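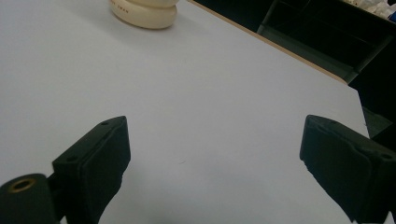 ## Tivine, rue des Forges : avis après trois passages

Tivine a ouvert en mai dans l'ancienne imprimerie Paulauskas, et la boulangerie du quartier en avait besoin. J'y suis allé deux fois le matin et une fois un mercredi vers 16 h.

**Le pain.** La tourte de seigle est la meilleure chose de la maison : croûte épaisse, mie serrée, encore bonne quatre jours plus tard. La baguette est correcte, un peu trop salée à mon goût. Le pain aux noix manque de noix.

**Les viennoiseries.** Croissant bien feuilleté, cuit franchement. Le pain au chocolat était pâle lors de ma deuxième visite — sorti trop tôt, à mon avis. La brioche se garde mal.

**La salle.** Elle compte 15 places assises, vite prises après 9 h. Le café vient de chez Rotow, torréfié assez foncé. L'acoustique est mauvaise et la porte du fournil claque.

**Le service.** Rapide le matin, lent l'après-midi. Une seule caisse, et le paiement par carte est accepté sans minimum.

Comparé à Arkora, de l'autre côté du pont, c'est un peu plus cher pour le pain et nettement mieux pour le café. J'y retournerai pour le seigle. Fermé le lundi.

Note : 4/5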